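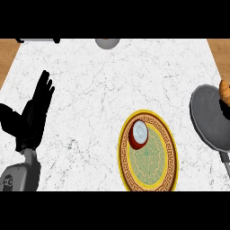 Bulk handling deals with material that is moved in quantity and without individual packaging, such as grain, aggregate, swarf and scrap. Unit handling deals with separate articles, each of which keeps its own shape and position on the carrying surface. The surface itself therefore matters far more in unit handling. A white marble top with fine grey veining is a familiar example of a hard, flat face, and an article set down on one is supported only where the two touch. The same holds for a carton on a steel slat. In this session we consider how that contact governs the choice of roller spacing, the drive and the guide rails.

Handling Equipment, Session 4: Roller Conveyors for Unit Loads
Idcombe, 2026-04-17
Course tutor: Maja Zawadzka

Gravity and powered rollers

A gravity roller conveyor has no drive. The load moves down a slight fall or is pushed along by hand. It is cheap to install and simple to maintain, but the speed of the load cannot be controlled closely, and a heavy article at the end of a long run may strike the stop with considerable force. Powered rollers are driven by chain, by belt or by a motor inside the roller itself.

Roller pitch

Pitch is the distance between the centres of adjacent rollers. The usual rule is that at least three rollers must be under the load at all times. Soft-bottomed loads, such as sacks, need a closer pitch than the rule suggests, and in many cases are better carried on a belt.

Worked case: the Warkell line

The packing line at Warkell carries rigid trays to a single loading point. Each tray weighs 20 kg and the line was designed for 1,774 trays per shift. The original layout placed the guide rails too close to the trays, and jams were frequent on the curve. Craddock, the installer, widened the gap on the outer side and replaced the straight rollers on the curve with tapered ones. Students should note that the drive was left unchanged - the fault lay wholly in the geometry.

Maintenance points

Rollers should turn freely when spun by hand with the power isolated. A seized roller wears flat on one side and will mark the underside of the load. Chain tension is to be checked monthly. Guards must be refitted before the line is restarted.

Preparation for Session 5

Read the chapter on accumulation in Curier and bring a calculator. Calculate the maximum pitch for a rigid tray 600 mm long, showing your working. Written answers should be handed to the tutor at the start of the session.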